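Moving the sourdough to a colder house

We moved from Merkton to Ranamley in February, and the bread stopped working in May. I've put off writing about it because I wanted to be sure what the problem was before I gave anyone advice. I'm now fairly sure, so these are my notes.

The old place was a brick unit with the hot water system in a cupboard next to the kitchen. I kept the starter on the shelf above it and never thought about temperature. I fed it at night, mixed dough in the morning, shaped after lunch and baked before tea. I did that for nine years and got used to thinking of myself as someone who understood dough. What I understood was that cupboard.

The house in Ranamley is weatherboard on stumps, and the kitchen faces south. By the middle of autumn it was eleven degrees in there when I got up. The starter still bubbled, but slowly, and the loaves came out flat and dense with one or two big holes under the crust. I blamed the flour first. The shop here doesn't carry the one I used to buy, so I'd switched to a bag from the Wragg mill, which has a bit more bran in it and drinks more water. I spent three weeks fiddling with the water before I accepted that the flour was fine.

My recipe is simple and I haven't changed it. It's 459 grams of flour, of which a good handful is wholemeal, 330 grams of water, 90 grams of starter and 9 grams of salt. The odd flour figure comes from the tin. I bought a Flandolo loaf tin at a garage sale, worked out by trial what filled it properly, and wrote the number on a bit of masking tape on the lid of the flour bin. The tape came with us.

What has changed is the timing. In Merkton the first rise took five hours. In Ranamley the same dough, on the bench, needed eleven, and I had been shaping it at six. A dough that has only had half its rise feels tight and behaves well when you shape it, which fooled me. It was easy to handle, so I assumed it was ready.

I tried a few things to fix it. Warm water helps for the first hour and then the bowl drops back to the temperature of the room. A bowl in the oven with the light on worked too well, because our oven light is an old one and runs hot, and I came back to something like soup. A hot water bottle in an esky was better. I wrap the bottle in a tea towel, put it at one end and the bowl at the other, and close the lid. If I start with water at thirty degrees the dough sits at twenty-four for most of the rise, and I refill the bottle once.

The other thing I did was buy a straight-sided container. I used to prove in a big round mixing bowl, and in a round bowl you can't tell how much the dough has grown. In a straight one you put a rubber band at the starting level and wait until it's gone up by three-quarters. I wish I'd bought one years ago. It cost less than the bags of flour I wasted in May.

The starter needed its own fix. I used to feed it one part starter, two parts flour and two parts water. In the cold that was too much fresh flour overnight, and it was only half awake by morning. I now feed it equal parts through winter and keep the jar in the esky with the dough if I'm doing both. By 7 am it has doubled and smells of yoghurt. If it smells of nail polish remover it has gone hungry, and I feed it again before I use it.

Bench height matters more than I expected as well. The bench in the new kitchen is lower than the old one and my back noticed within a fortnight. I've been looking at freestanding tables to shape on. I like the butcher-block sort with a light wood top and a black frame, long enough to leave the flour at one end and work at the other. Bare timber is good for shaping because the dough grips it slightly, and it's easily cleaned with a plastic scraper and not much water.

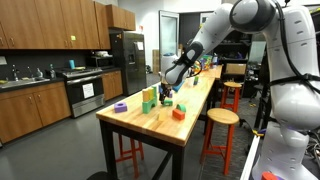

Wenche Eklund wrote to say that she gave up on warming the dough altogether when she moved south. She uses double the starter in winter, leaves the bowl on the bench overnight with a plate on top, and shapes it when she gets up. Her view is that an esky is one more thing to wash and store, and that a slow loaf tastes better anyway.

I tried her way twice. The first loaf was very good, better flavoured than mine and with a thinner crust. The second was on a mild night and had gone too far by morning, so I tipped it into an oiled tray, pushed rosemary and salt into it and baked it as flatbread. I think her method suits a house that is reliably cold. Ours swings about, depending on whether the heater was on after dinner.

For now I'm using the esky if I want bread on a particular day and the bench if I don't mind. Extra starter does mean a bit less flour and water in the main mix. I take 45 grams off each when I double it, so the tin still fills to the same place.

I haven't sorted out the crust yet. The new oven is fan-forced with no way to turn the fan off, and it dries the top before the loaf has finished rising. I've been putting a second tin upside down over the first for the opening twenty minutes, held on with two bulldog clips. It keeps the steam in well enough. The clips get very hot and I have already forgotten that once, so there's now a pair of tongs hanging off the oven door.

Rye is next. I have a bag of it in the pantry and a recipe from Consuelo Puma that calls for an all-day soak, and I'll write that up when I've made it a few times.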